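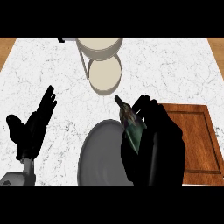 What did the Pemero method change?

The order of practice. The policy learned in a simulated kitchen first and saw the real one only for the last 31 runs.

She read her own two sentences again and left them in. The report was due at four and the result still bothered her.

Tekero, trained the old way, had managed 67 clean placements on the test bench. Cropper, trained the new way, had matched it exactly. Same score, a fraction of the bench time. Hendov would be pleased with that.

But the failures were different. Tekero dropped things. Cropper held on – it would stop over the plate with the vegetable in its grip and wait until the run timed out. She had looked for the fault in the reward and in the hand model and found nothing.

She typed a line under Limitations: "In 2 runs the policy did not release the object. Cause unknown." Then she saved the file, went down to the lab and set up one of the two again, with the time limit switched off.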